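**Minimum order quantities and the Pronadgate tooling deposit**

**gusham_purchasing** wrote:

Our firm, Gusham, is reviewing a quotation from Pronadgate for molded parts. The stated minimum is 4,000 units per color, with a tooling deposit payable before samples are released. Our confirmed demand stands at 3,106 units. We would welcome the views of members who have placed orders of a similar size, in particular on whether the minimum is open to discussion.

**Pisik Trading** wrote:

The minimum is open to discussion; the deposit is not. We have placed seven orders through Pronadgate. On two of them the quantity was reduced in return for a higher unit price. Members should request the reduced figure in writing before the deposit is paid, as the sales office does not always pass verbal terms to the factory.

**mill_road_imports** wrote:

I must disagree with the previous member. Our request for a lower quantity was declined twice, and the second reply took most of December to arrive. The published terms should be read as final for any buyer without an order history.

**gusham_purchasing** wrote:

Thank you both. The deposit is described as refundable "upon completion," and that term is not defined anywhere in the quotation. We have asked for clarification.
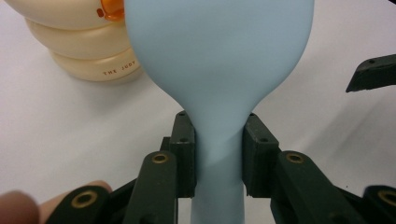 Pretorius would treat that wording as a reason to wait. In our contract, "completion" was taken to mean the final shipment, and our funds were held for 77 days after the first goods had cleared customs. We now require a calendar date in the agreement.

**Pisik Trading** wrote:

A calendar date is reasonable, although it should be tied to sample approval — otherwise a delay on the buyer's side creates a dispute of its own. I do not share the view that new buyers have no room to negotiate. Our first order was one of the two reduced ones.

**mill_road_imports** wrote:

That may depend on the season in which the order was placed. Ours fell in their busiest period.

**gusham_purchasing** wrote:

We have requested both a written minimum and a dated refund clause. The quotation will not be signed until the two are received.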